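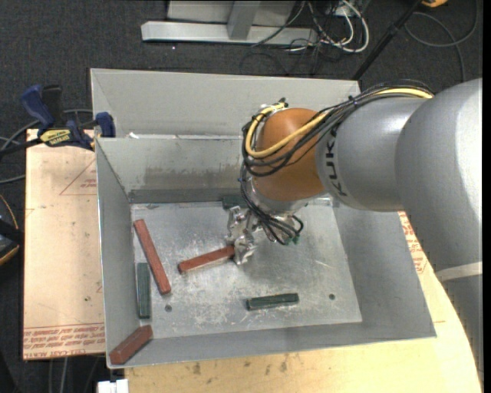 Open metal bin with red-brown and dark green blocks on the bin floor.

Bins, Blocks and Loose Storage: Frequently Asked Questions

These answers cover the open metal bins and coloured blocks supplied under the Millow name, and the general handling of loose parts in bins of this type. Questions on the lidded Dankwa cases are dealt with on a separate page.

General

Which bin do I need?

Choose by the longest item, then by volume. The longest item should lie flat on the floor of the bin in at least one direction without touching both walls. If it will only go in on the diagonal, use the next size up. An item wedged corner to corner is awkward to lift and tends to mark the walls at both ends.

Should blocks be stacked or left loose?

Either is acceptable. Stacking saves space and makes checking quicker. Loose storage is faster at the end of a session and suits sets that are used daily. Stacked blocks should not rise above the rim, and a stack should not be moved in a part-filled bin, as it will slide.

Can two colours share a bin?

Yes, provided the set is small enough for each piece to be seen from above. Red-brown and dark green are easy to tell apart in daylight. Under warm or weak lamps the difference is less marked, particularly in the shadow of a wall. Where light is poor, use one bin per colour or fit a divider.

How full can a bin be?

For loose pieces that will be picked out one at a time, a single layer is best. Once pieces lie across one another, lifting the lower one moves the upper one. For storage only, fill to 30 mm below the rim.

Metal surfaces

The floor of my bin is scratched. Is this a fault?

No. Bare metal floors take scratches from the first week of use, and after a few months most show a mix of fine lines, scuffs and dull or cloudy patches. These do not affect the strength of the bin. A bin should be withdrawn only for the following:

a split or opened seam
a burr or raised edge that catches a cloth
a dent that stops the bin sitting level
rust that returns after cleaning

How do I check for burrs?

Draw a folded cotton cloth slowly over the floor and up each wall. Mark any point where threads catch. Small burrs can be taken down with a fine file followed by abrasive paper. Wipe out the dust before refilling. Do not check with a bare hand.

What causes the cloudy patches?

Usually repeated light rubbing by the contents, or cleaner that has been left to dry on the surface. Wash with warm water and a little washing-up liquid, rinse, and dry with a soft cloth. If the patch remains, it is wear and can be left.

Can the scratches be polished out?

Fine ones can, with a metal polish and some patience. Deep ones cannot without removing a good deal of metal. We do not recommend polishing for working bins. A bright floor reflects overhead lamps, and the glare makes small dark pieces harder to pick out. Polish residue also transfers to the contents.

Is a liner worth fitting?

A liner reduces noise and protects painted or soft items. It also holds dust and grit, and must be lifted and shaken out regularly. Nurkar felt liners are cut to the floor size and are not glued. Rubber mats of 6 mm are the better choice where heavy pieces are dropped in. Do not fit both.

Corners and sloping walls

Why is one wall sloped?

On bins with a sloping front, the slope gives a lower reach over the edge and lets pieces slide down to the floor. The drawback is that a long block can come to rest partly on the slope, tight into the corner.

How do I get a block out of a corner?

Find the end that stands furthest from the walls and lift from there. If both ends are close in, push the middle of the block sideways until one end swings clear. Do not tip the bin to free a single piece. The rest of the contents will slide to the same corner.

Can I stop pieces settling in the corners?

A corner fillet helps. This is a shaped strip that fills the angle between two walls, so that pieces roll back towards the middle. Botia fillets are sold in pairs and are held by friction. They reduce the usable floor, and are not suitable for bins less than 90 mm deep.

Sorting and counting

What is the recommended order for putting a set away?

1. Clear the bin and wipe the floor.
2. Separate the pieces by colour on the bench.
3. Put the longest pieces in first, parallel to the longer wall.
4. Add the remaining pieces alongside them.
5. Check against the contents card and return the bin to its shelf.

For loose storage, steps 3 and 4 may be ignored.

Where should the contents card go?

On the outside, on the short end that faces out from the shelf. Cards kept inside work their way under the contents and become unreadable. Use pencil or a permanent marker. Ballpoint fades.

A piece is missing. Can I order one?

Single blocks are available in all current colours. Quote the set code from the card and the length of the piece, measured along its longest side. Colour varies slightly between batches, and a new block may look brighter than its neighbours until it has had some use.

Moving and shelving

Can a full bin be carried by one person?

Small and medium sizes, yes, if the contents are within the limit on the base plate. Large bins should be moved on a trolley. Hold the bin under the base. The rim is folded but is not designed as a handle.

What shelf depth is required?

The full base must rest on the shelf. An overhang at the front is not permitted, even for a bin that is nearly empty, as reaching in puts weight on the front wall.

Can open bins be stacked on each other?

No. Only the Dankwa cases are made to stack. A stacking frame is planned for June and will fit bins made with the current rim.

Are older bins still supported?

Bins with a riveted base plate use the same liners and dividers as current ones. Fillets differ. For bins with a serial number below 2000, send the inside measurements with your order so that the correct pattern can be supplied.

Who deals with questions not covered here?

Write to Fiifi Arthur at the parts desk, giving the set code and the bin size. Measurements should be in millimetres and taken from the inside faces.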